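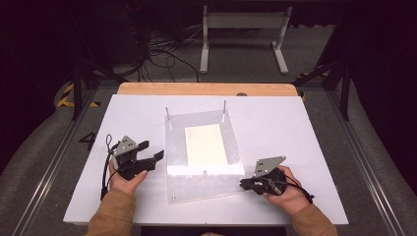
I've been selling the Trondwood clear display plate for a while now, and it's still the thing I get the most mail about, so I finally sat down and wrote it a proper page. It's a flat piece of acrylic for holding up a card, a price list, a menu, a little notice, whatever you've got on paper. I like to lay mine down on a white board before I do anything else with it, with the card sitting up toward the top of the plate and the frosted white band down low, and then I fuss with the card until it looks straight to me. Do that part flat! It's so much easier than chasing a crooked card once the plate is standing up.

The frosted band is my favorite bit. Fingerprints go where fingers go, and fingers go to the bottom, so I wipe mine a lot less than I used to wipe the all-clear ones (I still have a box of those if you want them cheap, just ask).

What you get: one plate, 2 metal rods, the small screws and a sheet of cream card cut to size. Any paper you have at home works too, but the cream looks warmer behind a counter, I think. Each plate with its hardware weighs 610 grams packed, if you're working out postage to somewhere far away.

Putting it together takes a few minutes. Start the screws by hand and leave them a bit slack until everything lines up, then snug them down - gently, please. Acrylic will crack if you lean on it. Mererid Samuel wrote to ask if she could use a power driver, and my answer is still no, sorry Mererid.

Cleaning is a soft cloth and plain water with a drop of dish soap. Skip window spray and anything with alcohol in it, it can leave the clear part cloudy. Paper towels scratch more than you'd think, too.

They come singly or in a pack of 6, and the pack is the better deal if you're doing a whole shop or a wedding. Iolo Hopkin bought two packs for his café tables and came back in April for more, this time with the taller rods. I can do those on request, allow two extra weeks.

Spare screws are free, just put a note on your order. Spare rods I sell in pairs, and replacement card comes in cream or white.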